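News > Lab Updates > Gripper trials get under way on the shared table

January 11, 2023

The Kidivero gripper comparison is up and running! After a fall spent arguing over test plans and waiting on mounting plates, the team has started putting parallel-jaw fingers through their paces on the two-arm table, and the first round of results is already changing what we thought we knew about picking up awkward household things.
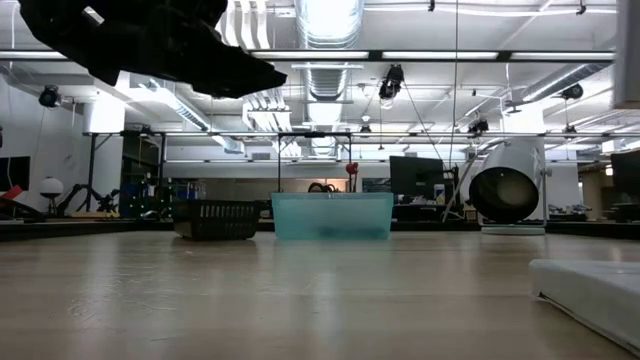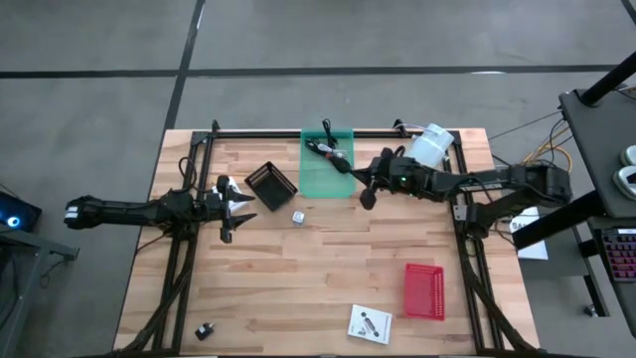

Kidivero set out in September to answer a question that comes up every time a group buys a new arm: how much of the success rate comes from the fingers, and how much from everything else? The trial puts two sets of fingertips against each other. The Datska set is long and tapers to a narrow tip. The Liew set is shorter and wider, with a soft pad on the inside face. Both bolt onto the same wrist, so the arm, the cameras and the controller can stay put while the fingers change. The objects are the sort of thing you'd find in any kitchen or office drawer, and the slotted and mesh baskets have turned out to be the stars of the show. A basket with holes in its side gives a pointed finger lots of places to go, and plenty of those places are wrong. A finger that slides into a slot on the way down can give a wonderfully firm hold, or it can drag the whole basket across the wood when the arm tries to leave.

Each set of fingers gets 200 attempts per object, split between the left and right arms. That sounds like a lot, and it is, but the early runs showed why it's needed. After the first 20 tries with a mesh basket, the Datska tips looked like the clear winner. By the time the count reached 50, the Liew pads had caught up, mainly on the tries where the basket was sitting at an angle to the arm. Anyone who had stopped at lunch on the first day would have gone home with the wrong answer.

The two sets fail in very different ways, and this has been the most interesting part so far. The Datska tips tend to miss early. They come down a little to one side of a thin rim, close on air, and the operator knows right away. The Liew pads usually get hold of something, but with smooth-sided bins they sometimes lose it late, halfway through the lift. A late drop costs more time, as the bin lands wherever it likes and the table has to be set up again. The score sheet now records early misses and late drops separately, a change made on day two after a good deal of grumbling about the original form.

Cables deserve a paragraph of their own. Picking up a loose cable is easy enough with either set. Picking it up by the plug, turning it, and laying it in a tray so that the end stays inside is another matter, and so far the narrow tips are well ahead. They can pinch just behind the plug and leave the rest of the cable alone. The wide pads tend to gather up more cable than anyone asked for. Nobody on the team expected the gap to be this big, and there is already talk of a hybrid tip with a narrow nose and a padded heel.

See-through bins are hard for a different reason. Tinted plastic that lets light through is a headache for depth cameras, and a reading taken straight on can put the near wall a finger's width from its true place. The overhead view helps a lot here. When the controller was allowed to take its position from above and use the wrist view only for the last bit of the approach, rim grasps on translucent bins got noticeably steadier with both sets of fingers. That isn't strictly a gripper result, but it's a really useful one, and it'll be written up with the rest.

On the controller side, the trial uses two versions of the Riltus software. The older one closes the fingers at a fixed speed and stops when the motor current goes over a limit. The newer one slows down just before contact and then feels its way in. With the Datska tips the difference is small. With the Liew pads it's night and day - the slow close gives the soft face time to settle against an edge, and small, light things no longer get nudged away at the last moment. Little boxes and cubes benefited most. For now the plan is to keep running both versions side by side, even though it doubles the work, so that the finger results can be read without the software getting in the way.

A few practical notes for anyone thinking of trying the same thing. Swap the fingers at fixed points in the schedule and not whenever somebody feels like it. Check the zero position after every swap; one afternoon of Liew runs had to be thrown out when the jaws were found to be closing slightly off center. Tie the wrist cable back with some slack, and watch it through a full turn of the last joint before starting. Mark the starting spots on the table with something thin enough that a fingertip won't catch on it. Tape corners do catch.

The full set is planned at 3,000 attempts, counting all objects, both finger types and both controller versions. The mesh baskets and the loose cables are finished for the Datska tips, and the Liew runs on the same objects are well along. Translucent bins come next, followed by flat things such as cards and thin booklets, which everyone is looking forward to and dreading in equal measure. Getting a fingertip under a card lying flat on wood is tough for people, too!

The score sheet and the drawings for the finger adapter plate will go up on the Kidivero project page with the first batch of numbers. Groups with their own fingertips to suggest can send a drawing through the same page. The adapter takes four screws, and the jaws open wide enough for most small designs, so there's a fair chance of fitting one more set into the schedule before the table is handed over to the next project.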